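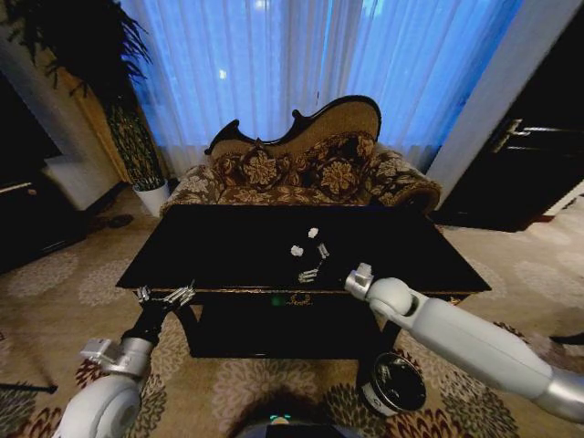
The Good Room

My aunt called it the good room, and for the first nine years of my life I took that to mean the other rooms in the house had done something wrong. It was at the front, on the street side, and we were let into it for funerals, for the man from the insurance, and for one hour on New Year's afternoon, when we sat in a row and ate ginger cake off our knees and were told to mind the crumbs.

When she left Kirkport to live with my cousin, 2,463 miles off, she took her sewing machine and her winter coats and left me everything else. There was a letter, too, in her upright handwriting, dated 09/02/2021, and most of it was about the furniture. The settee was from her mother. The black table she had bought herself, at the Magbanua auction house in Trindell, for 212 dollars, which was more than she earned in a week and which my uncle heard about in installments. "Do not put hot cups on it," she wrote, and then, farther down, after a long stretch about the gas man, "I mean it about the cups."

I meant to keep the good room the way she had it. I really did, and I kept it up for most of a month (the cushions plumped, the door shut, a cloth over the table like a covered birdcage). But a house with only one person in it gets lonely if you leave the nicest part closed, and there came an August evening when I carried my supper in there just to see the light through the curtains. After that I was in there every night. I read there and did my bills there and fell asleep there, and little by little the room began to look like somebody's.

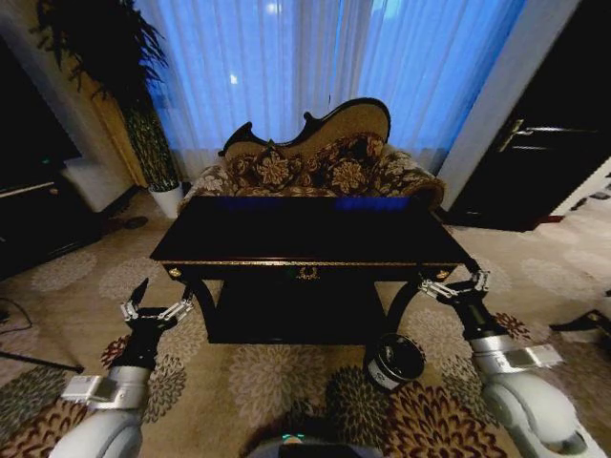

My aunt telephoned that fall to say she was coming back for a visit, and was the good room all right? I said of course it was, and then I went and stood in it with the phone still warm in my hand and tried to look at it as she would. The settee was behaving beautifully, with its carved crest and its big gold and cream flowers, as grand as ever. The little gold medallion on the front of the table was where it had always been, and I remembered tracing it with one finger as a child and having the finger removed. But there was a pair of dark slippers on the rug by the plant pot, and you don't keep slippers in a room that is only for funerals. She would see those before she had her hat off.

So I tidied. I took out the mugs and the mail and a plate I was ashamed of. I dusted the curled parts of the settee with an old paintbrush, the way she had taught me, and I got down on my knees to do the legs of the table, where the dust likes to sit. I picked up scraps of crumpled this and that, and water bottles, more of them than I would care to tell you, for I am a person who drinks most of one and then starts another.

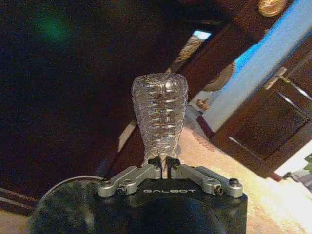
One of the water bottles, partly squashed.

She came on the afternoon train with a tin of Grurkow shortbread under her arm and walked straight through to the front of the house without taking off her coat. She looked at the curtains, and she looked at the settee, and she bent down slowly and looked along the top of the table for rings, first from one end and then from the other. There weren't any. I had minded about the cups, whatever else I had done.

Then she saw the slippers. I had forgotten them, after all that, or maybe I had grown so used to them that I dusted right around them. She looked at them for quite a while. She sat down on the settee, in the middle, where in all my life I had never seen her sit, and worked her shoes off one after the other, and asked me if I had another pair.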